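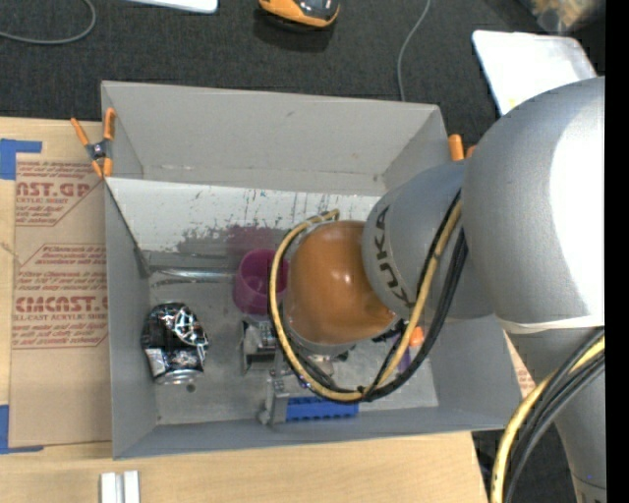 Talks > Workshop track > Speaker notes

Okay, hi everyone, quick show of hands first: who's taught a robot anything by hand? (Wait. Let them look around.)

So at Welanov we do bin picking, and we teach it two ways. One, you grab the arm and walk it through the pick. Two, you sit at the desk and drive it with the controller. I love the first one! But my arms quit after 15 picks, so most of our 300 demos came from the desk.

Cans and cups are where I learned the most. A crushed can never leans the same way twice, so please, record the fumbles too, and the second tries!

Mention Relano here, they asked about cables. Slow down on the wrist turns, six seconds is fine.

Next slide, grasp angles. Drink water.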